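**Ticket 183 - Havport open day, microwave station**
Opened: 15/01/2022
Status: open, waiting on Stomevo
Component: Katberg station recorder, build 64

Left and right gripper streams drift apart during the visitor demo. Restarting the recorder clears it for 8 minutes, then it returns. Task is the cup-and-microwave one.

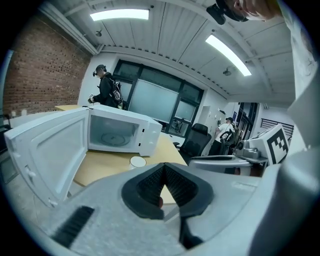
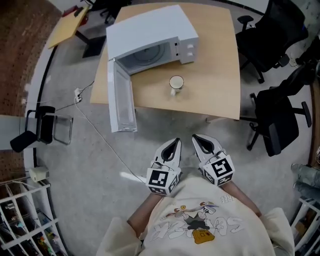 The drift shows up only in the merged log; the raw files from each gripper are fine when opened separately. Swapped the USB hub, no change. Replayed the same session on the Chevalier laptop, no change. Marker tracking is ruled out: with the microwave door fully open and the mug in front of it, both cubes were still picked up on every replay.

Tried so far:

- clock sync forced at start - drift still there after 4 runs
- log level set to `debug` - nothing useful
- build from September - no drift, but it drops the head view

Next: Stomevo to send a patched merge script. Until then, run the September build for visitors and save raw files only.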